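Flulance 2 learns to follow a fold

July 2019

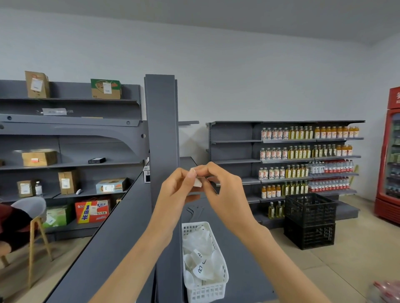

Folding a small white piece over the basket, with the drinks shelves across the room.

Ask a vision program to find a bottle on a shelf and it will usually do a decent job. Ask it what a pair of hands is doing with a scrap of something thin and white, and things get interesting very quickly! That is the puzzle the software team at Vundier has been chewing on all spring, and the new release of its hand-tracking package, Flulance 2, is the first to take it on properly.

The package reads video taken from head height and works out, moment by moment, where each fingertip is and what it is touching. The old version was happy with boxes, cartons and anything else that kept its shape. Folding broke it. As soon as a piece was bent double the program decided that the first object had gone and a new one had turned up, so a single fold could end up in the log as three or four different things.

Hadiza Ekwueme, who leads the perception work, rewrote that part from scratch. Flulance now keeps hold of an object for as long as the fingertips stay on it, and lets its outline change as much as it likes in the meantime. The hands do most of the explaining: if both thumbs and both index fingers are closing on the same spot, the program expects a pinch or a crease and stops fretting about the shape.

"I had a whole evening of watching the outline shrink and the label stay put," says Ekwueme. "I rang Pushpa to tell her and she thought something had gone wrong."

Pushpa Tripathi looks after the planning side, which takes the tracked hand movements and cuts them into steps that a robot arm could try for itself: reach, pinch, fold, let go. Her worry was the background. Shop shelving is a hard place to work, with posts, holes, labels and row upon row of near-identical bottles, and the earlier planner would now and then pick a bottle on the far side of the room as the next thing to reach for. The new one throws out anything beyond arm's length before it starts choosing, and it runs a good deal faster as a result.

The team tested the release on 55 short recordings of shelf and basket work. Most folds came through as one clean step. The weak spot is still the basket itself, where white pieces lie on top of one another and the tracker cannot always tell which one the fingers are about to take. Tripathi has a fix half written, using the direction of the wrist as a hint, and would like it in the next update.

Druvbridge, the town's robotics club, has had an early copy for 2 weeks and has already sent back a small viewer that plays the steps alongside the video, with a slider for scrubbing back and forth. It is great fun to use, and Vundier has added it to the main download. The replay tool needs no robot at all, so anyone with a laptop and a bit of patience can try it on the sample recordings.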